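1/ Some notes on the duty drawback change for light engineering exporters, having gone through the revised schedule over the weekend. The short version is that the rate went up and the cap went down, and most of the coverage only mentions the rate.

2/ The all-industry rate on small fabricated metal goods rises to 4 percent of FOB value. The cap is now 271 per unit in local currency. Any item invoiced high enough to hit the cap gets less than the headline rate.

3/ Worked case. Prurudari ships an assembled unit at 3880 FOB. Uncapped, the drawback would be 155.20, so the cap does not bind. It starts to bind at 6775. Check your own invoice values before assuming either outcome.

4/ Classification matters more than it used to. Hand-operated air pumps, clamps and small presses stay on the unit basis. Spare parts for the same goods move to a weight basis. A carton with both needs two lines on the shipping bill.
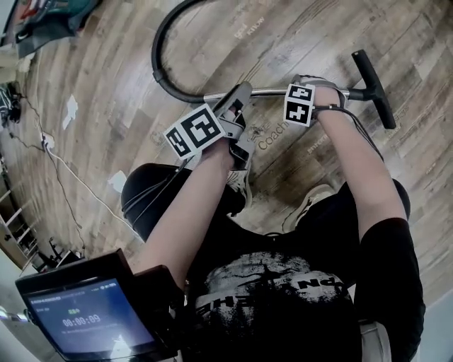
5/ Timing. The new rates apply by the date of the let-export order. The invoice date and the sailing date have no bearing. Goods sitting at Jisau port without an order on the changeover date fall under the new schedule.

6/ Interest subsidy on pre-shipment credit is a separate scheme and was not touched. It still lapses at the end of March unless extended. Several exporters in the Goh cluster have priced spring orders as if the extension were certain. I would not.

7/ On documents: the bank realization certificate must now match the shipping bill line by line. A single certificate for a consolidated remittance will be returned. Brelance had a batch of over 200 claims sent back in October on this point alone, and refiling restarts the processing period.

8/ Brand rate fixation remains available if the standard rate covers less than four-fifths of duties paid on inputs. You need the bill of materials, import entries and a chartered engineer's certificate. For low-value goods the paperwork usually costs more than the difference.

9/ Freight is outside all of this. Drawback is computed on FOB, so CIF sellers have to strip out freight and insurance first. I still see claims filed on the CIF figure.

10/ Open item: the schedule does not say how mixed steel and rubber assemblies are treated when rubber exceeds half the weight. I have written to the drawback cell and will add the reply to this thread.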